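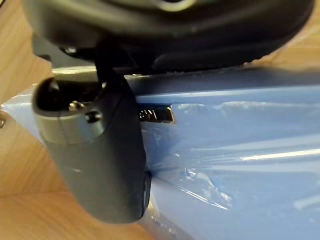
October 5, 2023

So the rule sheet is down to one page, finally, and I'm writing this with my shoes off and a bowl of cereal because that was dinner. Jayanthi wanted two pages and Daryna wanted none (she says if a rule matters you put it in the software and if it doesn't you leave people alone). I ended up on her side for about half of it. The part we fought over longest was wrap. Our old sheet, the one from May, says "remove packaging where practical," and everybody reads that however they like. Well, with the gripper up against that big blue thing on the wood, clear film stretched tight in one spot and all bunched up right beside the finger, you can see why I wanted a real sentence about it. The finger is touching film. So what is it holding, the item or the wrapper? Jayanthi said both, Daryna said write down which one you meant, and that is now rule four, nearly word for word: state before the run whether the wrap is part of the object. If it is, it stays on for the whole set. If it isn't, it comes off completely, loose ends too.

I like rule four a lot. I may be the only person in the building with a favorite rule.

Rule one is the boring one and I'd fight anybody for it. Hands out of reach before the arm is enabled, and the person who enables it says so out loud. Gediminas thinks the saying out loud is silly when you're by yourself. I told him I talk to myself all day anyway, so what's one more word? He's fine with it as long as the word isn't "engage," which was my suggestion. We settled on "arm live." Fine. Less fun, but fine!

Then there's the speed thing. Wijaya sent over their version of the handling guide last week, and it's a monster, 908 numbered lines if you count the appendix, and I did read it all, on the bus, over several days. A lot of it is good. I stole their part about who is allowed to change a limit and who has to be told afterward. What I didn't steal was the habit of giving every rule three exceptions. By the time you've worked out whether you're in exception B you could've walked over and hit the stop. Our sheet says 100 millimeters per second for anything new on the table, until two people have signed it off. No exceptions at all. Vimala asked what happens if there's only one person around. Then it stays at 100 and you get a slow afternoon, sorry.

We did lose a good hour on the word "inspect." The draft said to inspect the fingers before each set, and Xóchitl (bless her, she was on the phone and we could hear her dog) asked what a person would be looking for. Silence. All of us have been "inspecting" for ages and we each meant something else. I look at the screws. Gediminas wiggles things. Jayanthi looks at the contact surface, and she's the one who's right, probably, though I'm still going to look at the screws. So now it says: check the fasteners, check for play, check the contact surface, write your initials. It's longer, but at least a new person could follow it without having one of us standing there.

Replacement was the other number. The Rasto people like 500 cycles on a finger pad before you swap it, and our log for the Kodell arm had one changed at 495, which started a very long talk on whether that counts as early. Daryna's face during this, oh my. I wrote "at or before 500" and moved us along.

Things I didn't get to:
Whether the stop button check is daily or every shift. I want every shift.
Where the sheet hangs. Vimala says by the door, I say by the button.
Labels and shiny bits on objects. Xóchitl wants them noted in the object record every time, since glare has caused arguments before over what a wrist view shows. I think she's right, and it should probably go under rule four with the wrap.
Asking Trarkance if we can borrow their laminator again — I still have their stapler, so maybe return that first.

I'm pleased, mostly. My one worry is that it's a nice clean page and people will nod at it and then do whatever they did before. Gediminas already asked if "completely" means completely completely. Yes! It does! I'm going to print a copy on yellow paper in the morning and make him read rule four to me before coffee.

Cereal's gone soggy. Bed.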